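Ticket 2779 – Table top marking and tape residue
Product: Kanell work table, matte top, 1161 mm
Status: Open, waiting on customer
Opened: 25 July 2021

Hello, me again (I had the wonky leg back in February, which you sorted, thank you!). This time it's the top. I mark mine out into quarters with blue painter's tape so I can square things up when I'm cutting card and fabric, and when I pulled the old tape off last week it left a faint sticky line all the way across. Dust loves it. It's now a grey fuzzy line and I'd very much like it gone before I lay anything new over it.

What I've tried so far:

Warm water and washing-up liquid, soft cloth. Took the fuzz off, left the stickiness.

Rubbing with a fingertip. Works, but it rolls up into tiny crumbs and my finger gave up before the glue did.

A dab of Vondance label remover on the underside of the table first, to be on the safe side. It seems fine there but I haven't dared use it on top – does it dull the finish? I've been told to keep 800 grit paper well away from it too, which I'd have thought was obvious, but I did have a sheet in my hand at the time.

Support reply
Thanks for getting in touch. The remover is safe on this top if you wipe it off within 2 minutes and rinse with plain water. Please don't sand it. Could you tell us which tape you used and how long it was down?

My reply
That was quick! The old stuff was Tenix and it had been down since February, so I suspect that's my answer. I did the remover in short stretches, wiped, rinsed, dried with a tea towel, and the line has gone. No dull patch that I can find, and I've had my nose practically on it.

I've put fresh tape down now, one strip each way.

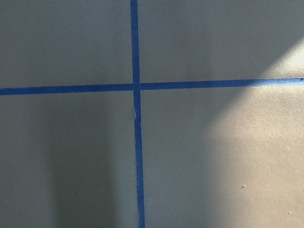

The side-to-side one went on at a bit of a slant and there's a little crease just under where they meet, which annoys me every time I walk past. I'll live with it until the next change. My plan is to swap it every month, and I've written that inside the cupboard door.

One last question before you close this. Siriwardena do a low-tack tape that's meant to be kinder to matte surfaces – has anyone there tried it on a Kanell top? If it's all right I'll order a roll and use that next time. Otherwise I'll stick with what I've got and set a reminder on my phone.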